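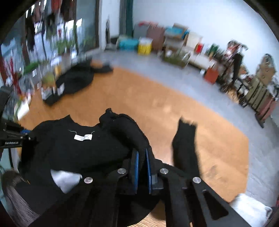 Can a lender change its mind after a mortgage offer has been issued?
A lender may withdraw an offer if the applicant's circumstances change before completion, and the terms of the offer will normally say so.

February 10, 2023

My application was made to Flolden, a small lender introduced to me by the brokers Boonyarit. The property is a terraced house in Fellum, and the loan represents 80 per cent of the purchase price. The monthly payment was set at £1302, fixed for 7 years.

Shortly after the offer arrived, my employer transferred me to a new contract on the same salary. I informed the broker in writing on the same day. Flolden asked for the signed contract and one further payslip, and the file returned to the underwriters.

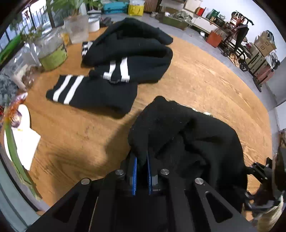 Black fabric on the table.

The review was completed without any change to the rate. I had expected a second valuation - none was requested. The offer letter ran to 62 pages, and the clause on employment was near the end. Readers in a similar position are advised to find that clause before signing anything new.

Buildings insurance has been arranged with Hesomo from the date of exchange. Completion is planned for April, subject to the seller's solicitors returning the outstanding forms.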